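FOR IMMEDIATE RELEASE

"Druviretti" Returns to Javska This January With 20 New Acts, a Live Band and a Longer Finale

Season 2 of the family variety contest brings back the Kitchen Round, adds a hometown vote and moves into the Uibo Theater

Nenunik Productions and the Javska channel are delighted to announce that "Druviretti," the Saturday-supper sort of variety contest that so many families wrote to us about last year, is coming back for a second season this January. The letters have been a joy to read (we have kept every one of them, including the one written on the back of a bakery menu), and a good many of the changes you will see on screen started out as suggestions from people watching at home.

For anyone who missed the first season, the idea is an easy one. Amateur acts of every kind come on stage and do the thing they love doing, whether that is singing, juggling, tap dancing, ventriloquism, playing the accordion or telling a long story with a good ending. Each act performs in front of a panel and a studio audience, and each week the viewers decide who comes back. There are no age limits and there is no set category, so a barbershop quartet may well find itself up against a grandmother with a hula hoop. That happened last season, and the quartet lost by a whisker.

Twenty acts have been chosen for the new season out of 276 that came through the open auditions. Our team traveled farther than before to find them, stopping in school gyms, church halls and one very welcoming bowling alley, and we would like to thank every single person who got up and performed. Picking only 20 was hard on everybody, and there were some long evenings over cold pizza before the list was settled.

"I went home after the last audition and couldn't sleep for thinking about the ones we had to leave out," said Ivars Adomaitis, creator and executive producer of "Druviretti." "There was a father and daughter doing bird calls who made me cry, and I don't even know why. They're in, by the way. I fought for them. People at home like to see somebody being brave in front of a crowd, and this year's group is as brave as any I've worked with."

A New Home at the Uibo Theater

The first season was recorded in a television studio that served us well but left very little room for an audience. This year the show moves to the Uibo Theater, a lovely old house with a deep stage, a balcony and the kind of red velvet curtain that makes a performer stand up straighter. Recordings will take place in front of a full audience, and the live band, which played from a side room last year and could hardly be seen, will sit in the orchestra pit where everyone can enjoy them.

The band has also grown. There is now a small horn section and a second keyboard player, and every act that needs music will have two rehearsals with the players before going on. Several of last season's contestants told us that working with the band was their favorite part of the whole thing, so we were very glad to find the money for it.
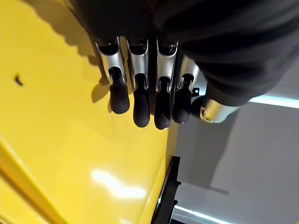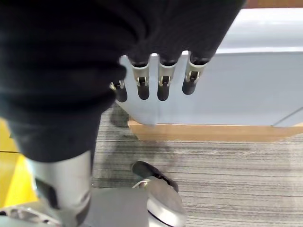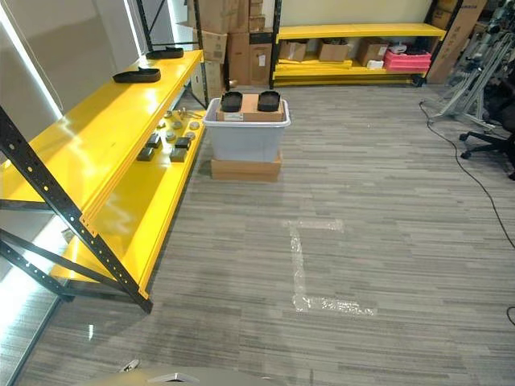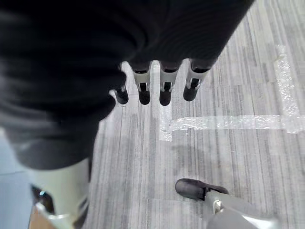
What's Staying and What's Changing

The Kitchen Round is back. We were a little surprised at how much people loved it, but the mail was clear! In the Kitchen Round, acts perform a shortened version of their routine in a small set built to look like an ordinary family kitchen, with no lighting effects and no band, to show what they can do up close. It will come in the fourth week again, once the audience has had time to get to know everybody.

The Swap, in which two acts trade specialties for an evening, also returns, with one change. Last year the acts had only three days to prepare, and a few of them looked worn out by the time they reached the stage. They will have a full week this time, along with a coach from the other act, and we think you will enjoy the friendships that come out of it.

New this season is the Hometown Vote. Each act has been matched with a gathering place back home, such as a diner, a library or a fire hall, where neighbors can watch together and cast one shared vote as a group. The Hometown Vote counts as a small bonus on top of the regular viewer vote. It can't carry an act to the end by itself, but it could very well make the difference in a close week.

Scoring has been made simpler, too. The panel's marks and the viewers' votes will be shown side by side at the end of every episode, and the panel will talk through the reasons for their marks before the voting opens. Quite a few viewers told us they were confused by the old points table, and we confess that one or two people on the staff were as well.

The finale has been stretched to 100 minutes so that all of the finalists can perform twice and so that the acts who left earlier can come back for a group number. Last year's winner, the singing mail carrier, will open the evening.

"We ran out of time in the last finale and had to cut the group number in half, and I heard about it from my own mother," said Adomaitis. "She has been promised the whole thing this year."

Watching and Taking Part

"Druviretti" will air weekly on Javska at 7:30 p.m., with a repeat the following afternoon for those who work evenings or have little ones to get to bed. Voting opens at the end of each new episode and closes at noon the next day. Viewers may vote by phone or on the Javska website, and each household may vote once per episode.

Free tickets for the recordings at the Uibo Theater will be given out by drawing. Requests can be sent through the Javska website, with no more than four seats to a request. Doors open an hour before each recording, and since an evening can run long with set changes and the odd second take, we suggest eating something beforehand and bringing a sweater. The balcony gets drafty. Children are very welcome when they come with an adult.

Community groups that would like to host a watch party, whether or not they are taking part in the Hometown Vote, can ask for a free packet with printable scorecards, a poster and the recipe for the Kitchen Round lemon bars.

About Nenunik Productions

Nenunik Productions makes variety, music and quiz programs for family audiences. "Druviretti" is produced by Nenunik for the Javska channel.

Media Contact

Interview requests for Ivars Adomaitis and the season's contestants may be sent to the Nenunik Productions press office. Advance episodes will be available to reviewers on request before the January premiere.

###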